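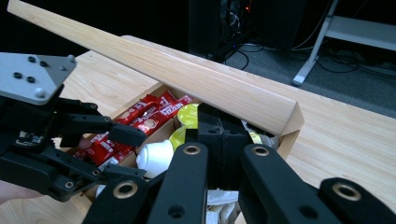 About Kettler Office Pantry

Kettler Office Pantry keeps break rooms stocked for small and mid-sized workplaces. We deliver coffee, tea, sugar, creamer, soup, crackers, paper goods and the other things people reach for between meetings. Our customers are dental offices, print shops, two school districts, a title company and a good many warehouses.

The business was started by Baltasar Sepúlveda, who had spent nine years driving a bottled water route and kept being asked if he could bring coffee too. He rented half a unit on Cullis Road, bought a used van and signed up eleven offices in the first winter. The other half of the unit came open two years later and we took it. We are still there, now with a second loading door and a proper packing room.

Today we serve 432 workplaces and carry nearly 500 items. Most are single-serve. Everything is sold by the piece or by the case, so an office of six can order the same way as an office of 280.

How it works

You get a shelf list when you sign up. It shows each item and the amount you want to have on hand. Your driver checks the shelf, fills what is short and leaves a slip with the count. You pay for what was left, once a month. There is no contract and no minimum after the first order.

If you would rather not have a driver come in, we can pack a box from your list and leave it at the front desk or dock. Orders placed by noon go out the next working day. Drivers take back unopened cases if you ordered too much, as long as the date on them is good for another 60 days.

Coffee and equipment

Our house coffee is Plosarar, a medium roast made for us by a small roaster across the county. It comes ground in filter packs or as whole beans. We also carry a decaf under the same name. Brewers are lent free of charge to customers who buy their coffee from us, and we clean and descale them every three months. Hot water units are rented by the month.

In October we took over the customer list of Fimico, a snack supplier whose owners retired. If you were a Fimico customer, your standing order has been carried over at the same prices through the end of the year – please check that we have the right delivery door for you.

Visiting and contact

The front counter at 2053 Cullis Road is open weekdays from 7:30 to 4:00. Walk-in sales are welcome, cash or card. Parking is on the north side of the building, next to the tire shop. For new accounts, ask for Baltasar or leave your number at the counter and he will call you back.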